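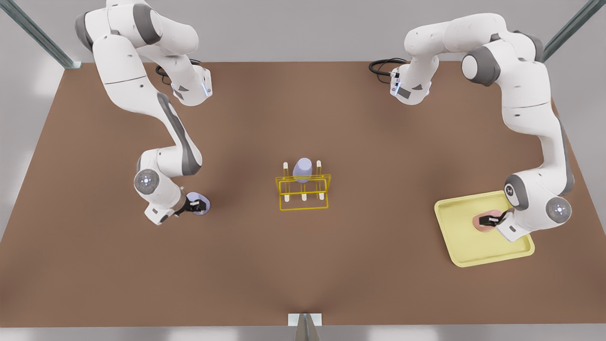
Kitix Print Case, A3+

If you enter prints in club or regional competitions you will know the walk from the car park. Wind, drizzle, a door that opens the wrong way, and six mounted prints under one arm in a bin liner. The Kitix Print Case was made for that walk, and for the week your prints then spend being stacked, sorted, judged and stacked again.

We started selling it in May, after Abimbola Onyeka had carried one to every round of the Latlow league and come home with all her corners square. She has since bought a second for her monochromes.

What it holds

The A3+ case takes mounts up to 50 x 40 cm, the size most clubs ask for. With standard 1.4 mm board and a backing sheet you can fit twelve prints. If you use the thicker conservation board, allow for nine or ten. It will close on more than that, but the ones in the middle start to bow, so please don't!

Inside there is one large main pocket with a padded divider you can lift out. Most people put the divider in the middle and keep colour on one side and mono on the other. I like to keep it nearer the front and use the narrow side for anything printed on a gloss or metallic paper, which marks if you so much as look at it.

There's a flat pocket in the lid for entry forms and spare labels, with a flap that stays shut. It is just deep enough for a roll of mounting tape too, although the lid bulges a bit if you do that.

How it's made

The outside is a woven polyester with a coating on the back, and the zip has a rain flap over it. It will shrug off a shower. It isn't meant to sit in a puddle, so the base has four rubber feet to keep the fabric off a damp floor. The two big faces are stiffened with twin-wall plastic sheet, the same sort of thing estate agents' boards are made from, and the edges have a strip of closed-cell foam all the way round. The foam is what saves your corners. A mount that gets dropped nearly always lands on one, and once the board has crushed there's no getting it back.

The lining is a smooth brushed fabric in light grey. An earlier version was black and lovely to look at, but you couldn't see bits of grit in it. With the grey you spot them straight away and can wipe them out before anything goes in.

You get carrying handles on the long side and a shoulder strap that unclips. I find the strap best worn across the body with the case behind you. On a bicycle it catches the wind like a sail, so take the bus.

Sizes and details

A3+ case
Outside: 58 x 47 x 7 cm
Inside: 52 x 42 x 5 cm
Weight when empty: 1,231 g with strap, 1,206 g without
Colours: charcoal, moss green
Stock code: KPC-A3

Small case, for mounts up to 40 x 30 cm
Outside: 48 x 37 x 6 cm
Inside: 42 x 32 x 4 cm
Colours: charcoal only
Stock code: KPC-S

Packing your prints

Put them in face to face and back to back, with a sheet of tissue or glassine between the faces. Any tape on the back of a mount should be pressed down hard and left overnight before you pack it - a lifting edge of tape will happily stick itself to the print behind. Leave fresh inkjet prints a full day before you mount them, and longer on heavy gloss.

If the case isn't full, slide the divider up against the prints and fill the rest with a spare piece of board. Prints that can't slide about don't get scuffed.

Things that go with it

Famdale glassine sheets, 50 x 40 cm, come in packs of 200 and last a keen entrant a good couple of seasons. We also keep Famdale print labels, 150 to a box, with lines for title, author, club and class. The glue holds well on board but will peel off if you change your mind about a title, and we all do.

For those who cut their own mounts, the Coelho bevel cutter is back in stock with the longer guide rail. Blades are sold separately. Change them more often than you think you need to, as a tired blade gives you those little hooked corners that judges seem to see from the back of the hall.

Care

Sponge the outside with cool water and a drop of washing-up liquid, then let it dry open. Don't put it in the machine. A rub of candle wax along the zip once a year keeps it running sweetly.

Spares

Shoulder straps, dividers and sets of rubber feet can all be bought on their own. If a zip puller goes, drop us a line and we'll post you one.

Delivery and returns

Orders placed before 2 pm go out the same day. The case comes flat in a cardboard outer, and that box is worth keeping if you ever need to post prints to an exhibition. Returns are fine within 30 days as long as the case is clean and the strap is with it.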